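Clolport Community Forum > Automated Disassembly and Sorting > Methods and Results

Thread: Isolated-layout pretraining for mixed component sorting: results and request for comment

talby_bench
Posted in December

The Talby group has completed the first evaluation of its staged training procedure for sorting recovered electronic parts, and we are posting the main result for comment before the written report is released.

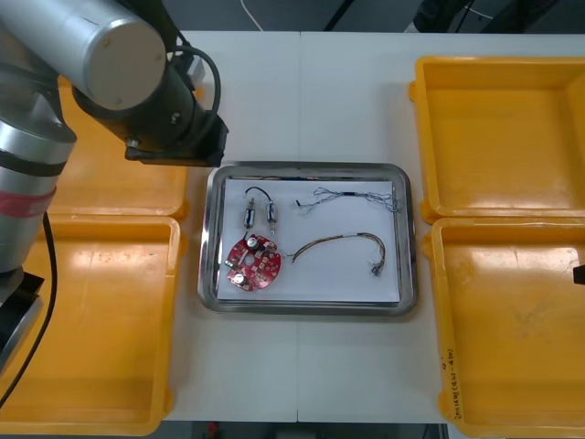 The procedure has two stages. In the first, the policy is trained only on layouts in which the parts do not touch one another. In the second, it is trained on piles. The baseline receives the same total number of demonstrations, drawn from both kinds of layout in random order. We collected 3,225 demonstrations in all, of which 698 contain at least one wire harness or loose wire bundle. The held-out test set consists of 205 layouts, each attempted once by each policy.

The staged policy cleared 96 of the 205 test layouts without operator assistance. The baseline cleared fewer, and most of the difference comes from layouts that include flexible parts. A layout is counted as cleared when every part has been placed in its assigned bin and no part has been dropped on the table.

We would welcome comments on the scoring rule in particular.

skadix_eval
Reply 1

Thank you for posting this ahead of the report. Our group has two concerns.

First, one attempt per layout is not sufficient. Grasps on wire are highly variable, and the same policy can succeed and fail on the same layout with no change in settings. Without repeated attempts, we do not see how the difference can be assigned to the order of training.

Second, the all-or-nothing score hides where the failures occur. A run that places every rigid part correctly and drops one harness is recorded the same way as a run that never completes a grasp. We recommend reporting per-part results by category.

talby_bench
Reply 2

The second point is accepted. Per-part results were logged and will be added to the report as an appendix.

On the first point, we respectfully disagree. Flexible parts cannot be returned to the same shape between attempts, so a repeated attempt is in practice a new layout. We chose to spend the available robot time on more layouts.

mughal_lab
Reply 3

We support the position in Reply 2 as far as wire is concerned, but it does not hold for circuit boards or capacitors. Those can be reset against a printed template with very little error. A mixed design would be reasonable: repeated attempts on the rigid-only layouts and single attempts on the rest.

We also have a question about components joined by a wire. In our own trials, annotators did not agree on whether such a pair should be treated as one part or two. The choice affects the clearance figure, because lifting one member usually brings the other along. Which rule was applied?

talby_bench
Reply 4

Joined components are treated as one part if the wire is intact when the layout is prepared. The rule is in the annotation guide, but it was left out of the summary above. We will correct that.

skadix_eval
Reply 5

The explanation regarding flexible parts is noted, but it does not resolve the concern. If repeats are not possible, the report should include an interval on the difference between the two policies and should state the result with corresponding caution. The phrase "staged training improves sorting" in the circulated draft is stronger than the evidence permits.

There is also the matter of demonstration order within the second stage. If the easier piles were presented first, the comparison involves two changes and not one.

talby_bench
Reply 6

Piles in the second stage were shuffled. We will include an interval. The wording of the draft is under review, although we continue to regard the result as a meaningful one.

mughal_lab
Reply 7

Please also consider releasing the test layouts as placement diagrams. We would be willing to run the rigid-only subset on our own station with the same scoring rule, provided that the bin assignments are included.

talby_bench
Reply 8

The diagrams and bin assignments can be shared once the appendix is complete. Requests should be sent through the forum message system with the name of the requesting group and the gripper model in use.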